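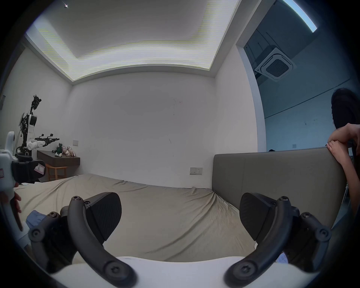
Fitted sheet keeps wrinkling and riding up in the corner – what am I doing wrong?

Home | Bedding | Laundry | Small rooms | Ask the community

Posted by Lucie Fraser

I've got a big mattress pushed right into the corner of the room, so two sides are up against walls, and I cannot get the sheet to lie flat. It's a beige fitted one from Stitero, nothing fancy. I start at the headboard end, do the two easy corners, then climb across on my knees for the far one and everything I've just smoothed goes to pot. The far corner always ends up with a big diagonal fold coming out of it and a little lump of spare sheet by the wall.

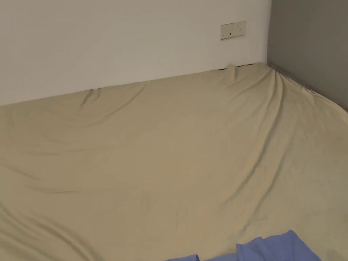

I've tried tugging it from the front edge but that only moves the creases somewhere else, and then the side by the wall starts to pull away so there's a bit of a gap. I do like a neat bed (I fold my clothes on it, so it's my ironing board and my table as well!) and it's driving me mad. Do I need a bigger sheet, or those elastic clip things, or am I just making the bed in the wrong order?

Kerstin Ekström

Wrong order, I'd say! I had a bed in a corner for six years and the trick is to do the awkward corner first, while the sheet is still all slack. Pull the mattress out a hand's width if you can shift it, hook the far corner right down underneath, then go to the corner diagonally opposite and pull that one on. Those two set the tension. The other two more or less look after themselves after that. Then push the mattress back with your knee, and smooth from the middle out to the edges with your forearm.

Check the depth on the packet too. If you've got a topper on there, an ordinary sheet will creep up off the corners whatever you do.

As for folding on the bed, I do that as well and it works fine on a slightly creased sheet. With a long-sleeved shirt I spread the body out flat first, sort the collar, then straighten the sleeves last, as they're the bit that twists up. Clear your phone and chargers off first or you'll fold one in – I've done it.
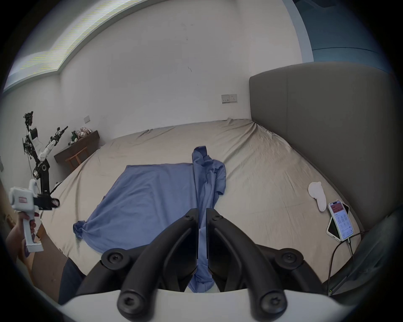

Tharun Panicker

just get clips. mine are Danlow ones and they go underneath the mattress. job done

Comments

Bindu Gounder: Diagonal corners, yes! My mum taught me that one.

Lakshmi Nair: Clips are all right but they ping off if the elastic in the sheet has gone. Try a new sheet first.

Lucie Fraser: Did the far corner first tonight and it's so much better, thank you Kerstin. Still a few ripples down the wall side but I can live with those.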